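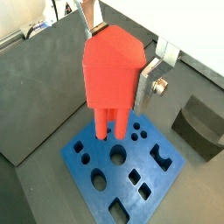

Red three-peg block and blue board.

Clerkberg Height-Adjustable Activity Table
Item number 2845
Manufacturer: Vaněk
Supplied by Cakby Education and Therapy Equipment

The Clerkberg is a height-adjustable table for preschools, elementary schools, pediatric clinics and public libraries. It was developed for rooms in which children of different ages, and adults working alongside them, use the same surface in the course of a day. The table may be ordered on its own or as part of a furnished room package.

Overview

The frame is welded steel with a powder-coated finish in light gray. The top is birch plywood with a sealed edge and a rounded corner at each end. A shallow cutout on one long side allows a seated adult or a wheelchair user to work close to the center of the surface. The height is set with a removable hand crank, stored in a bracket beneath the top. There are 11 height settings, marked on the inside of the left front leg so that staff can return the table to a known position.

The crank should be removed and stored after each adjustment. Children should not be seated at the table while the height is being changed.

Specifications

Top: 48 inches by 30 inches
Height settings: 11
Maximum evenly distributed load: 100 pounds
Frame: powder-coated steel
Feet: four leveling feet, non-marking
Casters: optional, order code 1163
Assembly: two adults, tools included

The load rating applies to the table with leveling feet or with locked casters. The table is not designed to be climbed on or used as a changing surface.
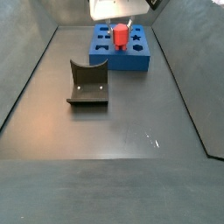
Red block held above a blue foam shape sorter.

Placement and Use

The Clerkberg requires a level floor and a clear space of at least three feet on the cutout side. Where the floor is uneven, each foot can be turned by hand to correct the difference. On carpet, the manufacturer recommends the wide foot plates, which are included in the carton and press on without tools.

For group work, four children can be seated comfortably, with two along the straight side and one at each end. This leaves the cutout side for the teacher or therapist. For individual sessions, most customers set the table lower than they would for writing, so that the child's forearms rest on the surface with the shoulders relaxed. A chart of suggested heights, prepared for Cakby by Laiba Mengal, pediatric occupational therapist, is supplied with every table. The chart is arranged by seated elbow height, as children of the same age may need quite different settings.

Fine motor activities benefit from a surface that does not shift when a child presses down. Stacking, threading and sorting materials can all be used directly on the top, with a non-slip mat beneath any item that tends to slide.

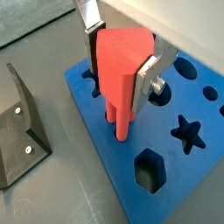

Trays and lipped mats should be placed at least two inches from the front edge - a child who leans on an overhanging tray can tip it. The optional rim, available in the same birch finish, prevents small pieces from rolling to the floor and can be removed for cleaning.

Cleaning and Maintenance

Wipe the top with a damp cloth and mild soap, then dry it. Do not use abrasive pads, and do not leave standing water along the edge. Inspect the leg bolts at the start of each term and tighten them if necessary. The crank mechanism is greased at the factory and needs no further lubrication in normal use.

Replacement cranks, feet and foot plates are kept in stock. Tops are made to order.

Revision Note

Tables shipped on or after July 2, 2019 have the revised crank bracket, which holds the handle flush with the underside of the top. Owners of earlier tables may request the new bracket and its two screws from Cakby without charge.

Ordering and Delivery

Orders from schools, clinics and public agencies are accepted by purchase order. Delivery is handled by Cundale Freight and is made to the ground floor entrance unless inside delivery is requested. Please inspect the carton before signing and note any damage on the delivery slip.

Orders intended for use at the start of the school year should be placed by the end of April. Unassembled tables in their original carton may be returned within 30 days of delivery.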